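Lehner Commercial Flooring
Products > Modular Carpet > Jerkbridge

Jerkbridge Modular Carpet, Series 685

Page revised 21/04/2025

Overview

Jerkbridge is a low-profile modular carpet intended for offices, reading rooms, training suites, staff areas and light-use storage rooms. It is manufactured for Lehner at the Stastby mill and supplied in cartons to registered dealers and contract installers. The series replaces the earlier Brisness line, which remains available for repair orders only while mill stock lasts.

The face is a level loop pile of solution-dyed nylon, tufted at 28 ounces per square yard. The color is present throughout the fiber and is not printed on the surface. The backing is a cushioned composite with a fiberglass stabilizing layer. Jerkbridge may be installed over concrete, plywood underlayment, raised access flooring and most existing resilient floors, provided that the preparation requirements on this page are met.

Series 685 is offered in four gray-based colorways and two brown-based colorways. All six share one construction and may be combined within a single installation. Color samples are available free of charge through dealers. Purchasers are advised to approve color from a physical sample viewed in the room where the carpet will be laid. Screens and printed brochures do not reproduce the mid-grays reliably.

Suitability

Jerkbridge is rated for heavy commercial traffic in general circulation areas and for severe traffic where a walk-off mat of adequate length is provided at each exterior entrance. It is suitable for use with rolling office chairs fitted with casters designed for carpet. Chair mats are not required. Where a chair mat is used, it should have a smooth underside.

The product is not suitable for:

Commercial kitchens, wash areas and restrooms
Exterior use, including covered walkways
Stair treads without a separate nosing profile
Rooms in which pallet trucks or loaded hand trucks operate daily
Floors with an active moisture problem

For rooms in the last category, the cause of the moisture must be corrected and the slab retested before any carpet is delivered to the site.
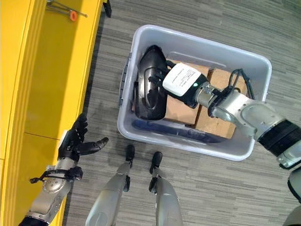
The pattern of Series 685 is a striated linear design without a fixed repeat. Stripes vary in length and in depth of tone, and the design was developed for rooms in which furniture and stored items are moved often and the floor is seen in small areas at a time. Everyday items such as a white plastic storage bin holding a pair of cardboard boxes may be set directly on the carpet. The purchaser should avoid dragging any container with a cracked base or an exposed metal edge, as a snagged loop can pull a line of pile along the tufting row. Snags should be trimmed level with sharp scissors and never pulled. Heavy stationary furniture should stand on cups or glides wide enough to spread the load.

Specifications

Construction: tufted, level loop
Face fiber: solution-dyed nylon
Pile weight: 28 ounces per square yard
Backing: cushioned composite, fiberglass stabilized
Carton coverage: 56 square feet
Colorways: six
Pattern: striated linear, no fixed repeat
Installation method: quarter turn, monolithic or brick
Adhesive: pressure-sensitive releasable, or corner connectors
Maximum relative humidity of slab: 80 percent, by in-slab probe
Recycled content: varies by colorway; see product data sheet

Values given are nominal and subject to normal manufacturing tolerance. The product data sheet supplied with the order takes precedence over this page.

Colorways

Slate Path is the darkest of the grays and is generally selected for corridors and entrances. Harbor Gray and Pewter are mid-tones and account for the greater part of orders. Pale Ash is the lightest, and will show spills more readily than the others. The two browns, Oat and Walnut Shell, are warmer in tone and are often used as borders or to mark out a seating area within a gray field.

Custom colorways may be ordered in quantities of 80 cartons or more. A strike-off sample will be prepared and must be approved in writing before production begins. Custom orders cannot be canceled after approval, and unused cartons from a custom order cannot be returned.

Planning the Order

Orders should be calculated on the net floor area of each room, with an allowance for cutting and for future repair. Lehner recommends an allowance of five percent for rectangular rooms and eight percent for rooms with columns, curved walls or a large number of floor outlets. Partial cartons are not supplied.

All cartons for one continuous area should carry the same dye lot number. The number is printed on the carton label next to the series code. Where an order must be filled from two dye lots, the dealer will notify the purchaser before shipment, and the lots should be separated at a doorway or other natural break. The installer should confirm lot numbers before opening any carton. Claims for shade variation between lots cannot be considered once the material has been cut.

Repair stock should be held flat, in its original cartons, in a dry room at normal indoor temperature. Cartons should not be stood on end. A label giving the room name and the month of installation will be helpful to maintenance staff in later years.

Site Preparation

The building must be enclosed and the permanent heating and cooling system must be in operation before the carpet is delivered. Cartons should be brought into the room of installation two full days before work begins. They may be stacked no more than six high and should be kept clear of supply vents.

The subfloor must be sound, level, clean and free of wax, curing compounds and old adhesive ridges. Cracks and saw cuts should be filled with a cement-based patching compound and allowed to dry. Powdery concrete should be sealed with a primer compatible with the selected adhesive. New concrete must be tested for moisture and alkalinity by a qualified party, and the written results kept with the project file.

Existing resilient tile may remain in place if it is firmly bonded. Loose or broken pieces should be removed and the voids filled. Flooring suspected of containing hazardous material should not be sanded or disturbed until it has been assessed in accordance with local regulations.

Installation

Work should begin from two chalk lines snapped at right angles near the center of the room. The lines may be shifted to avoid narrow cuts at the perimeter. An arrow on the back of each module shows the direction of the pile. In a monolithic or brick layout all arrows point the same way. In a quarter-turn layout each arrow is turned 90 degrees to the one beside it, which gives a checkered effect in strong side light.

Adhesive should be applied with a roller in a thin, even film and allowed to become clear and tacky before modules are placed. Modules laid into wet adhesive may be difficult to lift later. Corner connectors may be used in place of adhesive in rooms without sloping floors. They should not be combined with adhesive in the same area.

Edges should meet snugly without compression. The installer should measure across a run of ten joints at intervals and compare the result with the figure given in the installation guide. Perimeter cuts are made from the back with a sharp blade, and blades should be changed frequently. When the area is complete it should be rolled in both directions with a floor roller.

Room traffic may resume as soon as rolling is finished. Wet cleaning should be postponed for thirty days.

Choosing a Layout

Layout has a considerable effect on the appearance of a striated design. A monolithic layout carries the lines across the room and tends to lengthen it in the direction of the pile. A quarter-turn layout breaks the lines at every joint and is the more forgiving choice where the walls are out of square. Brick layout lies between the two and is frequently chosen for corridors. In small rooms, the lines may be run toward the principal window to reduce the contrast at the joints.

In the gray colorways, the fine irregular streaks run from pale silver to charcoal, and the range of tone within a single area is wide enough that ordinary lint and paper dust are less noticeable than on a solid color. Purchasers who prefer a quieter floor should consider Pewter in a monolithic layout.
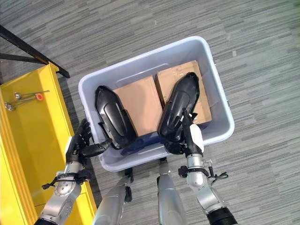 Care and Maintenance

Regular vacuuming is the most important part of the maintenance program. Entrances and main corridors should be vacuumed daily, shared offices three times a week, and private offices and storage rooms weekly. A machine with a suction head is preferred. Rotating brushes, if used, should be set to the height recommended for loop pile.

Spills should be blotted with a white cloth, working from the edge of the spill toward the middle. Clean water is sufficient for most beverages. For grease, a small quantity of neutral detergent may be used, followed by rinsing and blotting. Chlorine bleach should be tested first on a spare piece.

Interim cleaning by low-moisture encapsulation is recommended twice a year. Hot water extraction should be carried out once a year, or more often at entrances. The February holiday week is convenient for many schools and colleges, and cleaning contractors should be booked well ahead for that period. Rooms should be ventilated until the carpet is fully dry.

Replacing a Module

A damaged or stained module can be replaced without disturbing its neighbors. Lift one corner with a flat-bladed tool, peel the module back and note the arrow direction. Place the replacement in the same direction and press the edges down by hand, taking care that no pile is trapped in the joint. A replacement taken from storage may look brighter than the surrounding floor for some weeks. Where this would be objectionable, a module may be moved from a less visible part of the room and the new one laid in its place.

Warranty

Jerkbridge carries a limited commercial warranty covering excessive surface wear, edge ravel, delamination of the backing and loss of static protection. The warranty does not cover burns, cuts, pulls, damage caused by unsuitable casters, or failure resulting from moisture above the stated limit. Claims should be submitted through the supplying dealer with the invoice, the dye lot number and the moisture test results.

Related Products

Lehner transition strips, aluminum and vinyl
Lehner pressure-sensitive releasable adhesive
Jerkbridge entrance module
Brisness modular carpet (repair orders only)

Samples, data sheets and the installation guide may be requested from any registered dealer or from the Lehner contract sales office.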